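Accueil Boutique Literie Linge de lit Conseils Panier Mon compte

Housse de couette Lisby en percale de coton – 140 x 200, 200 x 200, 240 x 220

Il existe deux sortes de gens : ceux qui savent mettre une housse de couette seuls, et ceux qui finissent dedans. La Lisby a été dessinée pour la seconde catégorie, à laquelle appartient l'essentiel de notre équipe. Elle s'ouvre sur toute la largeur du bas et sur une partie d'un côté, ce qui permet d'attraper les coins de la couette sans y entrer jusqu'aux épaules.

Le tissu est une percale de coton peigné, tissage serré, toucher mat et un peu sec. Si vous cherchez quelque chose de glissant et de brillant, prenez plutôt notre satin Braltis, nous ne serons pas vexés. La percale froisse. Nous préférons l'écrire dès maintenant, car le service client reçoit chaque mois de March, pardon, de mars, au moment des grandes lessives, des courriers étonnés à ce sujet. Elle froisse, puis elle s'assouplit, puis vous cessez de la repasser, et la vie reprend son cours.

Les coloris

Blanc, craie, gris Botau (un gris qui tire sur le vert quand il pleut) et bleu ardoise. Pas d'imprimé dans la série Lisby. On nous en réclame, et Johanna Holzer, qui choisit nos teintes, répond invariablement qu'un imprimé se marie mal avec les rideaux des autres. Les amateurs de motifs iront voir du côté de la collection Lehner, où elle s'est visiblement laissé convaincre : fruits, feuillages, et un semis de petites poires que nous avons longtemps pris pour des ampoules.

Un mot tout de même sur les fruits, puisque la question revient. Sur fond blanc, un motif orange ou jaune réchauffe une pièce claire sans obliger à repeindre quoi que ce soit. Il supporte très bien une housse unie par-dessus, craie de préférence. Deux motifs fruitiers différents dans le même lit, en revanche, c'est un étal. 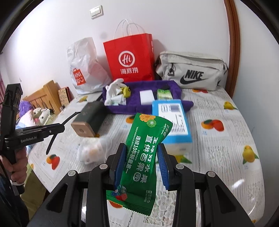
Fruits orange et jaunes sur fond blanc, contre un mur blanc.

Les boutons, parlons-en

La fermeture se fait par boutons, et ce choix nous vaut un courrier abondant. Les pressions sautent au lavage et les fermetures à glissière mordent le tissu à trois heures du matin. Restent les boutons. Ils sont plats, cousus en croix, et cachés sous un rabat pour ne pas s'imprimer sur la joue de celui qui dort à l'envers. Un bouton de rechange est cousu sur l'étiquette intérieure. Vous le perdrez aussi, mais plus tard.

Quatre liens sont fixés dans les angles. Ils se nouent autour des coins de la couette et l'empêchent de se rassembler au fond en une grosse boule, phénomène bien connu des couettes légères. Si la vôtre n'a pas de passants, un nœud simple autour du coin suffit.

Caractéristiques

Matière : 100 % coton peigné
Tissage : percale, 57 fils/cm²
Poids du tissu : 116 g/m²
Fermeture : boutons sous rabat, bas et côté
Lavage : 60 °C pour le blanc et le craie, 40 °C pour les autres
Séchage : sèche-linge doux accepté
Taies : vendues séparément, 65 x 65 ou 50 x 70
Prix : 58 € en 140 x 200, autres tailles sur sélection

Entretien

Lavez la housse une première fois avant usage, boutonnée et sur l'envers. Boutonnée, nous insistons : une housse ouverte avale en machine les chaussettes, les torchons et parfois une taie entière, qu'elle restitue trempés et roulés en corde. Pas d'adoucissant, il dépose un film qui gâte le toucher de la percale. Sortez-la du tambour dès la fin du cycle, secouez-la un bon coup, à deux si vous vous parlez encore, et étendez-la bien à plat sur le fil. Le bleu ardoise dégorge légèrement au premier lavage et demande à voyager seul.

Quelle taille choisir ?

Celle de votre couette. On nous écrit souvent pour savoir s'il faut prendre plus grand « au cas où ». Non : une housse trop large tourne pendant la nuit et l'un des deux dormeurs se réveille sous du tissu vide. Pour un lit de 140, la 200 x 200 convient à deux personnes raisonnables, et la 240 x 220 à deux personnes dont une tire.

Livraison et retours

Expédition sous trois jours ouvrés, dans une pochette en coton taillée dans les chutes du même tissu, pratique pour ranger les taies. Retour possible sous trente jours si la housse n'a été ni lavée ni dormie – nous savons reconnaître une housse dormie. Les échanges de coloris sont gratuits une fois par commande.

Le gris Botau en 240 x 220 est en réassort. Laissez votre adresse au bas de la fiche pour être prévenu de son retour.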